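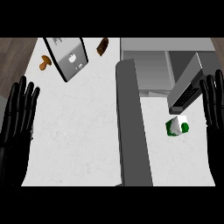 Render: Lourenço Serrano / Ondora kitchen sim, head camera view. Jan 5, 2024

Notes on swapping five-finger hands in for our parallel grippers in simulation. Same arms, same kitchen, same controller. Short version: better on cartons, worse on nearly everything I expected to be easy.

1/ Setup. Two Todier arms, one five-finger hand on each. Baseline is the Stisar two-jaw gripper we have used since November. Camera is at head height and looks down at the counters. Control loop and physics settings were left alone between runs.

2/ Start pose is both hands over the outer edges of the work area, palms down, fingers spread. I tried starting with closed fists. The hands block less of the view that way, but the first part of every reach goes to opening the fingers and the approach planner does not like it.

3/ 761 grasp attempts in total. 376 with the five-finger hands, the rest with the jaws. Objects were respawned at random angles, which is why nothing on the counter lines up with anything else.

4/ The carton is the clear win for fingers. When it spawns tipped over, the jaws need a wrist angle that often puts the forearm too close to the microwave. The hand can come in from above and wrap the thumb around. No change to the planner needed.

5/ The mushroom is the clear loss. It is small, it lies on its side, and the cap rolls under the fingertips. The jaws close on the stem and lift. The hand closes on air or pushes the thing toward the back of the counter. Going from five active fingers to 3 helped. Ring and little finger are now parked for anything that small.

6/ Flat objects are a draw. Neither tool gets under a slab lying on the counter. Fernanda Aguiar suggested dragging it to the edge first, and that works with both. It is slow with both too.

7/ Buttons. The microwave keypad has small square keys packed in a grid. A single extended index finger hits the right key far more reliably than a closed jaw tip, mainly due to the width of the contact patch. I did not expect this to matter as much as it did.

8/ Camera. With hands this large the fingers cover the target just before contact. I ran a second set with an added wrist camera, the Amaral model. Small-object grasps improved, carton grasps stayed the same. Frame rate dropped enough that I would not leave it on by default.

9/ Known problem: finger joint damping in the hand model is too low. Fingers oscillate after a fast stop - visible in the logs as a ripple on all 5 channels. Raising it fixes the ripple and makes the thumb sluggish. Still tuning.

10/ Next is one hand and one jaw on the same robot, hand on the microwave side. Configs go up once the damping value is settled.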